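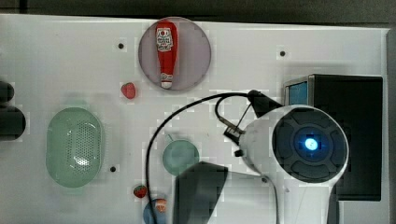 6 September 2021
By Jaxon Perron
3 comments
Search this site Go

I'm running for president of the Ondov Party, and I wanted you to hear it from me first!

I've knocked on doors for this party since I was a student in Gosselin, and I still love it (yes, even after the last election, which hurt). But we lost 40 council seats, and most of the people I talk to in Plillanum can't name one thing we stand for. That's on us.

So I've put my plan in writing. I want local branches to pick their own candidates again. I want a real housing policy by November, written with tenants in the room. And I want us to sit down with the Idix Alliance before the regional vote and find out where we agree, because right now we split the same voters and the conservatives walk in.

I need 200 member signatures to get on the ballot. If you're a paid-up member you can sign at any branch office, and it takes a minute – bring your card!

I'll be holding three open meetings, in Plillanum, Gosselin and Ondov Harbor. Come and argue with me. Reporters are welcome too, and I'll take questions afterward for as long as anybody wants to stay.

Share 40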